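4. Setting Up the Andeck Worktop for Food Storage

Read this section after the Andeck worktop has been fixed to the wall brackets (section 3).

4.1 Before you begin

Let the Bawa sealant along the back joint cure for 16 hours. Keep water and heavy items off the worktop during this time.

CAUTION: Do not use scouring pads or powder cleaners. They dull the white finish, and the damage can't be polished out.

4.2 First cleaning

1. Peel the protective film from the worktop, starting at a front corner.
2. Mix one capful of Watent surface cleaner with 8 cups of warm water.
3. Wipe from the back wall toward the front edge.
4. Dry with a soft cloth.

NOTE: Film left under the wall panels will lift and collect crumbs. Trim it with a plastic scraper – never a blade.

4.3 Placing a fruit basket

1. Choose an open basket so air can reach the fruit from the sides.
2. Run a fingertip under the base to check for sharp wire ends. Fit felt pads if you find any.
3. Set the basket down away from the stove and out of direct sun.
4. Keep bananas beside the basket if other fruit is going into it.
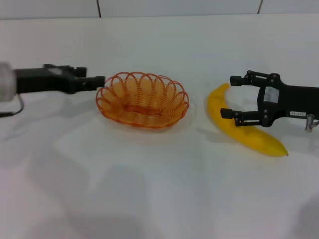

5. Put firm fruit in first, then soft fruit on top.
6. Lift the basket to move it. Dragging bare wire will mark the surface.

CAUTION: Wipe up berry or citrus juice the same day. For stains that have set, see the Clurden stain chart on page 17.

Comments

Wire baskets do scratch. Mine left a gray line the first week, and the felt pads stopped it.

Does the 16 hours apply in a cold kitchen too? Ours was still tacky the next morning.

Page 17 in my copy is the warranty. The stain chart is one page earlier.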